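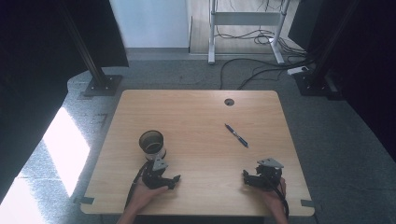

I went to the Zaltcombe open day expecting to be sold something. You know the sort of thing – a lanyard, a bad coffee, a film with swelling music and a robot arm pouring a glass of water very slowly. There was coffee, and it was bad, but the rest of the afternoon has stuck with me and I've been boring my friends with it ever since.

The part I keep going on about was the pen. Dexter Maglaya, who runs the demonstrations, had a desk, a cup, a blue ballpoint and a pair of black grippers you hold in your hands, one each side. The job was to pick up the pen and put it in the cup. That's it! A toddler could do it, and would probably enjoy it more than I did, what with 90 people milling about and a queue forming behind me.

Well, I dropped it. Then I dropped it again. When I finally got the thing off the desk I had it by the wrong end, and I had to pass it across from right to left (tongue out, not breathing) before it went in. Dexter said they'd want 220 decent goes at that one little job before they'd even think about training a robot on it, and mine wouldn't be among them. Fair enough.

Now, my brother-in-law works at the Lacson warehouse over in Skurton, and whenever robots come up at dinner he says they'll have his job by Christmas. I used to nod along. I'm less sure now. What I saw was people, lots of them, patiently doing small fiddly things with their hands so that a machine might one day manage the same small fiddly thing. I think that work ought to be talked about far more than it is, and paid properly too. I asked what the rate was and got a slightly woolly answer, so I'm asking again in print.

I don't want to be sniffy about it, mind. The team were lovely, they let me have 6 turns when everyone else got 2, and the woman from Andum who went after me did it first time, which was very annoying. But if you get the chance to go to one of these, skip the film and get in the queue for the desk. You'll never look at a pen pot the same way, and your wrists will ache on the bus home.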